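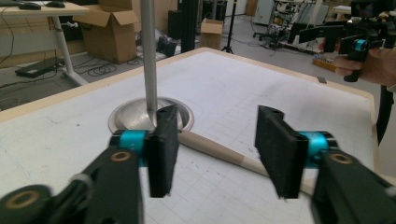 The stand on the work table at Skirkgate

Hanging utensil stand on a shared work table: base marks and tools coming off the hooks

Posted by Joni Saarela, Jun 26, 2019
Filed under: Shared kitchens > Storage and equipment

I should be grateful for advice on the use of a rotating utensil stand in the teaching kitchen at Skirkgate. The stand was obtained from Rautiainen last October. It consists of a round stainless steel base, a single upright pole and a crown of curved hooks at the top with a ball above it. The pole measures 43 cm from the base to the underside of the crown.

The kitchen is used by several groups under the same booking arrangement, and the stand is kept on the white work table so that it can be reached from more than one side. Two difficulties have been reported to me.

The first concerns the table. Faint curved lines have been noticed on the surface near the base, and the groups do not agree on the cause. One view is that the rim scratches the table when the stand is pushed across it. Another is that the lines are a residue and will come away with proper cleaning. I have asked that the stand be left in position until the matter is settled, although I am aware that this request is not always observed.

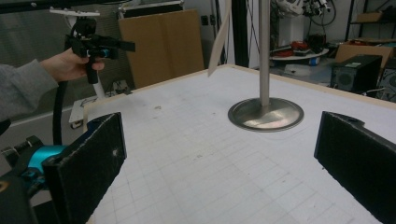

Base of the stand, with faint curved lines on the table close by

The second difficulty concerns the tools themselves. Our slotted turner is regularly found lying on the table at the end of a session, and users report that it comes off the hook when another item is removed. The wooden-handled items give less trouble. It has been proposed that we withdraw the stand and return to keeping everything in a drawer, but the drawer is already in use for cutlery and I would prefer to retain the stand if it can be made to work.

I should therefore like to know:

Whether the lines can be removed without damage to a white surface.
Whether any form of pad under the base is acceptable in a kitchen used for food preparation.
Whether there is a recommended order for hanging tools of different weights.

The supplier's leaflet deals with assembly only.

Reply from Menesstead Stores

We have the same arrangement in our own kitchen and can offer the following.

It should first be established whether the lines are on the surface or in it. Draw a fingernail lightly across one of them. If the nail catches, the table has been scratched and cleaning will not remove the line. If the nail passes over smoothly, the line is more likely to be a deposit, and metal polish is a frequent source. Stainless steel bases are often polished in place, and the polish collects under the rim, where it is not wiped away.

For a deposit, use warm water with a small amount of washing-up liquid and a soft cloth. If this has no effect, a paste of bicarbonate of soda and water may be applied with the cloth and rinsed off thoroughly. Scouring powder and green abrasive pads should not be used on a white table. They leave a dull patch which takes up stains from tea and turmeric, and the patch will be more conspicuous than the original line.

The base should be lifted off the table for polishing and the underside wiped dry before it is put back. We carry this out on a tea towel beside the sink.

As to a pad, thin felt is not suitable in a kitchen. It absorbs water and cannot be cleaned in place. A ring of food-safe silicone, cut slightly smaller than the base so that it does not show, has been satisfactory here. It also prevents the stand from travelling when a tool is pulled from the hook at an angle. The ring is washed weekly with the chopping boards.

Please also check the fixing between the pole and the base. On stands of this type it is commonly a screw fitted from beneath, and it works loose where the crown is turned many times a day. A loose pole leans, and tools on the lower side will swing inwards against it. Tighten by hand and then by a further small amount with a screwdriver. Excessive force can strip the thread.

Reply from hallkitchen_brevdale

Just put them in a jar. We had a stand at Brevdale and it was always in the way. A heavy stoneware jar does the same job and does not fall over.

Reply from Brevdale Catering Support

The previous contributor's suggestion is a reasonable one for a domestic kitchen. Where several groups share the equipment, however, a jar has the disadvantage that water runs down the handles and gathers at the bottom, and it is seldom emptied. A hanging stand allows tools to drain and makes a missing item apparent when the kitchen is handed over.

On the matter of loading, the crown should be treated as a balance. The heaviest tool, generally the ladle, is hung first, and the next heaviest is placed on the hook directly opposite. The lighter tools fill the hooks between them. When tools are taken down during a session, it is preferable to take them from alternate sides.

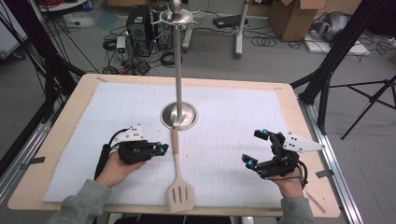
A turner requires some further consideration. The head is wide and flat, and when the crown is rotated it will strike whatever hangs beside it. The turner should have an empty hook on each side if the number of tools permits. It is also advisable to compare the hole in the handle with the thickness of the hook. If the hole is much larger, the tool can ride up and over the tip with very little movement, and a short loop of cotton cord will hold it more securely. The cord should be replaced when it becomes discoloured. If there is no hole in the handle, the tool was not intended for hanging by that end. We would advise against hanging a turner by the slots in the head, as this places the handle at the bottom, where it is easily knocked.

In respect of quantity, we would suggest that the stand be reserved for tools in daily use. Our own inventory at one time listed 14 items against a single stand, and complaints ceased only when nearly half of them were moved to a drawer.

Wooden items should be dried before they are hung. Water held at the lower end of a wooden spoon will darken the grain, and drops falling on the base leave spots that are then polished in place, with the result described above by Menesstead Stores.

Further comment from Joni Saarela

I am obliged to all who replied. The fingernail test has been carried out and the nail did not catch on the lines nearest the base. I shall try the washing-up liquid before anything stronger. A silicone ring has been requested, and a notice on the order of hanging will be placed inside the cupboard door, where the booking rules are already displayed.

May I ask Menesstead Stores what thickness of silicone was used? The samples I have been offered are 2 mm and 3 mm.

Further comment from Menesstead Stores

Ours is 3 mm. The thinner sheet curled at the edge after washing.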